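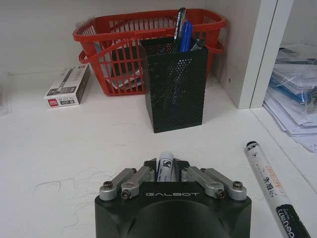
White marker held upright in the gripper.

Drallgate games site, April report to Ulla Lie

The puzzle category went live this month with 100 browser games, all tested on phone and desktop. The racing pages are still waiting on artwork from Peixoto. 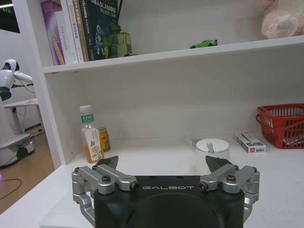 Winon fixed the save bug in the first 300 levels. Stollinby has the score tables next, and we need their quote before May spending is set. 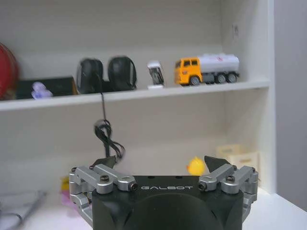

Gripper with metal finger linkages.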